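Imprimir | Enviar por e-mail
Categoria: Atas e outros documentos internos – Software de manipulação
Partilhar (3) | Comentários (2)

ATA DA REUNIÃO DE ACOMPANHAMENTO – PROJETO LUTEMAR
Grupo de controlo e perceção, laboratório da Cusari
Fevereiro

Presentes: as equipas de perceção, de planeamento e de ferramentas, e a coordenação. A equipa de controlo chegou às 10h20, a meio do ponto 2, e pediu que ficasse registado que a convocatória dizia 10h30. A convocatória dizia 10h00. Fica registada a divergência.

1. Aprovação da ata anterior

Aprovada com uma correção. Onde se lia "o planeador está estável", passa a ler-se "o planeador não caiu durante a reunião". A equipa de planeamento considerou a nova redação mais fiel.

2. Perceção: estimativa de pose de peças pequenas

A equipa de perceção apresentou o estado do Nustard, o módulo que recebe as imagens das câmaras e devolve posição e orientação de cada objeto sobre o tapete. Para objetos grandes e de cor franca, os números são bons e ninguém os discutiu. Para peças brancas pequenas, o módulo acerta na posição e hesita na orientação, às vezes trocando de opinião entre dois fotogramas seguidos sem que nada se tenha mexido.

A causa mais provável é a saturação. O branco sob a nossa iluminação perde as arestas da face de cima, e o estimador fica com uma mancha clara à qual ajusta o retângulo que lhe apetece. Na câmara do punho o efeito é pior do que na câmara fixa, por estar mais perto e porque a exposição automática se guia pelo cinzento do tapete, que é quase tudo o que vê. 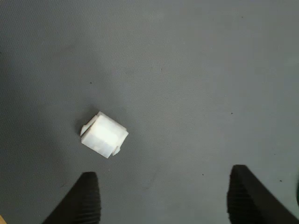 A proposta é fixar a exposição da câmara do punho um pouco abaixo do valor que o automático escolhe e deixar o ruído subir. A equipa de planeamento perguntou quanto ruído. Resposta: "algum". Pediu-se um número para a próxima reunião.

Discutiu-se também a filtragem de pequenas manchas. O cotão e o pó no tapete entram na segmentação como candidatos a objeto, com confiança baixa, mas entram. Num dos registos o planeador chegou a receber um pedido de preensão para um grão de pó e calculou uma trajetória irrepreensível. A equipa de planeamento quis que constasse que o planeador fez exatamente o que lhe foi pedido. Consta.

Foi aprovada uma área mínima para candidatos, configurável, com o valor por omissão a definir pela perceção. Foi também sugerido passar um rolo de tirar pelos no tapete. A sugestão foi recebida com frieza por quem passou dois meses a escrever o filtro, mas ninguém conseguiu argumentar contra.

Decisões:
– Exposição fixa na câmara do punho, com valor guardado no ficheiro de configuração e não na cabeça de quem a afinou.
– Área mínima configurável no Nustard.
– Comprar um rolo. (Ferramentas.)

3. Planeamento: cabos, zonas proibidas e a palavra "provisório"

O modelo de colisão do Lutemar conhece a mesa, as paredes, o tapete e os dois braços. Não conhece cabos. Para o planeador, o cabo branco que atravessa o tapete não existe, e para a perceção existe às vezes, quando calha a segmentação parti-lo em troços e propor um deles como objeto comprido.

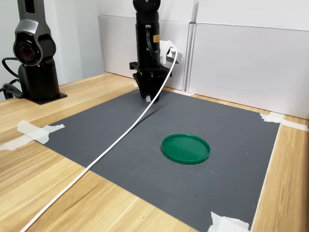

Há duas correntes dentro da equipa. A primeira quer modelar o cabo como uma sequência de cápsulas atualizada a cada ciclo, com a forma estimada a partir da câmara fixa. A segunda quer uma zona proibida estática e ir almoçar. A coordenação lembrou que a zona estática já foi aprovada em tempos, a título provisório, que nunca foi implementada e que, mesmo assim, aparece na documentação como funcionalidade.

A favor das cápsulas: o cabo muda de sítio e uma zona estática generosa rouba área útil ao tapete. Contra: custo de cálculo, e o facto de a estimativa da forma depender da mesma perceção que no ponto anterior confundiu pó com peças. A equipa de perceção considerou a observação desnecessária. Manteve-se na ata.

Acordou-se uma solução intermédia. Uma máscara desenhada à mão sobre a imagem da câmara fixa, carregada no arranque, que serve ao mesmo tempo para a segmentação ignorar o cabo e para o planeador o evitar. Se alguém mudar o cabo, muda a máscara. Se alguém mudar o cabo e não mudar a máscara, o planeador continua convencido de que o cabo está onde estava, tal como hoje está convencido de que não há cabo. É um progresso.

A questão de prender os cabos ao longo do braço foi remetida para a equipa de ferramentas, que a remeteu para a reunião seguinte.

Foi ainda apresentado o tempo de planeamento. Com a nova amostragem, a mediana fica em 200 ms por pedido, medida sobre 462 pedidos gravados. A equipa de controlo perguntou pelo pior caso. O pior caso não cabia na escala do gráfico e foi tratado oralmente.

Decisões:
– Máscara manual partilhada entre perceção e planeamento, com um único ficheiro de origem.
– Retirar da documentação a zona proibida que não existe.
– Acrescentar o pior caso ao gráfico, mesmo que o estrague.

4. Controlo: abertura, fecho e o que o software julga que tem na mão

O Kettle, a camada que traduz planos em comandos de junta, tem desde a última versão uma deteção de preensão baseada na corrente e na abertura dos dedos. Se os dedos fecham até ao fim, não há objeto. Se param antes, há. A regra é simples e falha com peças finas, que deixam os dedos quase fechados e caem dentro da tolerância.

A equipa de controlo propôs apertar a tolerância. A equipa de ferramentas recordou que a tolerância foi alargada no outono precisamente porque, apertada, o Kettle declarava apanhados objetos que continuavam tranquilamente pousados. Houve um silêncio durante o qual se procurou no histórico quem tinha pedido o alargamento. Tinha sido a equipa de controlo.

Ficou combinado cruzar a abertura com uma segunda verificação visual: depois de subir, a câmara fixa olha outra vez para o tapete e confirma se o objeto pedido ainda lá está.
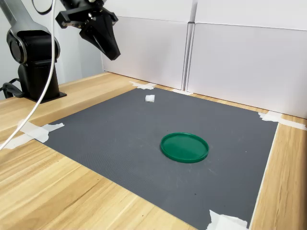 A verificação visual custa mais um ciclo de perceção por tentativa, e a equipa de controlo receia que o braço pareça indeciso nas demonstrações. A coordenação respondeu que prefere um braço que pareça indeciso a um braço que vá depositar ar numa caixa com toda a convicção, coisa de que há pelo menos um vídeo.

Levantou-se depois a questão da escolha do alvo quando há mais de um objeto no tapete. Hoje o Lutemar escolhe pela confiança da deteção, o que favorece sempre a tampa verde, grande e fácil, e deixa o cubo branco para o fim. A equipa de planeamento quer que a ordem venha da tarefa e que a confiança sirva só para recusar. A perceção concorda. O controlo concorda desde que não tenha de mudar nada. A parte que teria de mudar é, em rigor, do controlo, porque a fila de alvos vive no Kettle por razões históricas.

As razões históricas foram explicadas. Duraram onze minutos e não alteraram a decisão.

Decisões:
– Verificação visual após subida, ligada por omissão, com opção para desligar. Quem a desligar numa demonstração assina.
– Mover a fila de alvos do Kettle para o planeador.
– A tolerância de fecho fica como está até haver dados com peças finas.

5. Ferramentas: gravação e reprodução de sessões

A ferramenta de reprodução já permite voltar a correr o Nustard sobre uma sessão gravada e comparar as poses obtidas com as da altura. Ainda não permite fazer o mesmo com o planeador, que lê o relógio do sistema em três sítios diferentes. A equipa de planeamento conhecia dois.

Os carimbos temporais das duas câmaras continuam com um desvio pequeno mas teimoso. Propôs-se corrigi-lo no leitor. A equipa de perceção opôs-se: quer a correção na gravação, para que os ficheiros antigos e os novos não precisem de leitores diferentes. Observou-se que corrigir na gravação é justamente o que torna os ficheiros antigos diferentes dos novos. A discussão continua por correio.

Decisões:
– Um só relógio, injetado no arranque, para todos os módulos.
– O formato de sessão passa a ter número de versão. Não se discutiu por que motivo não tinha.

6. Outros assuntos

A calibração entre a câmara fixa e a base do braço é válida enquanto o tapete não sair do sítio. O tapete está preso com fita. Pede-se a quem levantar a fita que volte a correr a calibração, e a quem correr a calibração que guarde o resultado com um nome diferente de "final". Existem neste momento "final", "final_2" e "final_bom", e o sistema carrega o primeiro.

O pedido de um segundo ecrã para a bancada transita para a próxima reunião, como vem sendo hábito.

Encerramento às 12h15. A próxima reunião realiza-se em março, às 10h00, hora a que se espera também a equipa de controlo.

Imprimir | Enviar por e-mail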